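Tomau cloud desktop review: two months on the basic plan

I took out the cheaper of the two plans in May and have used it most evenings, mainly for games and a bit of video editing.

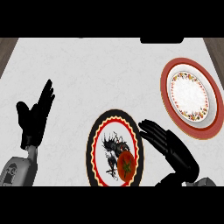
Setting up was simple. The account was ready the same night, and the Windows desktop opened in the browser with no extra software. The Pirari app is worth installing all the same, as it handles a controller better.

You get 426 GB of storage, of which 303 GB was free once my games were on. Picture quality held up well over a wired connection. Over wifi it dropped to a blur at busy times, usually after 8pm.

Support took two days to answer a billing question. I'm keeping it for now, on the monthly contract.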